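## Tri à la source : ce qui change dans les consignes à partir de septembre

Le protocole de pesée utilisé lors des collectes citoyennes de Tromlow et de Trornden est révisé. La version précédente laissait à chaque équipe le choix de l'unité (sac, bac ou kilogramme), ce qui rendait les relevés difficilement comparables d'un site à l'autre. Armelle Moulin, chargée du suivi des données, a repris l'ensemble des fiches de la saison passée et n'a pu en exploiter qu'une partie.

Désormais, toute masse est exprimée en kilogrammes, arrondie au demi-kilogramme inférieur. Le peson est remis à zéro avec un sac vide accroché, avant la première mesure et après chaque changement d'opérateur. Les sacs contenant de l'eau sont percés et laissés à égoutter avant pesée ; la mention « égoutté » est portée dans la colonne de droite.

Les fractions passent de six à quatre :

- plastiques souples et rigides, confondus ;
- métaux ;
- verre ;
- résiduel, textiles compris.

Le papier-carton ramassé en extérieur est presque toujours souillé et rejoint le résiduel. Les piles, aérosols et contenants de produits chimiques ne sont pas pesés. Ils sont isolés dans un bac fermé et signalés au point de regroupement, où la déchetterie de Skillurbridge les prend en charge séparément.
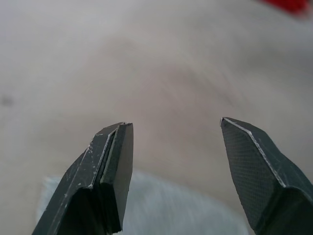
La saisie se fait dans Kioko, sur une fiche par tronçon. Un tronçon correspond à un linéaire continu, borné par deux repères fixes (pont, borne, angle de rue). Le découpage de l'an dernier est conservé, à l'exception de la berge nord de Trornden, scindée en 3 tronçons. Les anciens identifiants de cette berge ne doivent plus être employés ; les fiches qui les portent seront renvoyées à l'équipe pour correction.

Sur l'ensemble de la saison passée, les deux communes ont déclaré quelque 1650 kg de déchets. Ce total agrège des masses pesées et des masses estimées à partir du nombre de sacs. Il ne servira donc pas de référence pour les bilans à venir. Khrystyna Zakharchenko prépare une série corrigée limitée aux seules pesées directes, avec indication de l'incertitude par fraction.

Deux points restent ouverts. Le premier concerne les encombrants : faute de matériel de levage, leur masse est encore estimée, et la fiche comporte une case « E » à cocher dans ce cas. Le second porte sur les mégots, comptés à l'unité par certaines équipes et pesés par d'autres. En attendant une règle commune, ils sont versés au résiduel et leur présence est notée en observation.

Les pesons peuvent être retirés au local de Tromlow la veille des collectes, jusqu'à 18 h. Ceux dont la vignette de contrôle est illisible sont à rapporter au même endroit. Les fiches papier de l'ancien modèle ne sont plus acceptées.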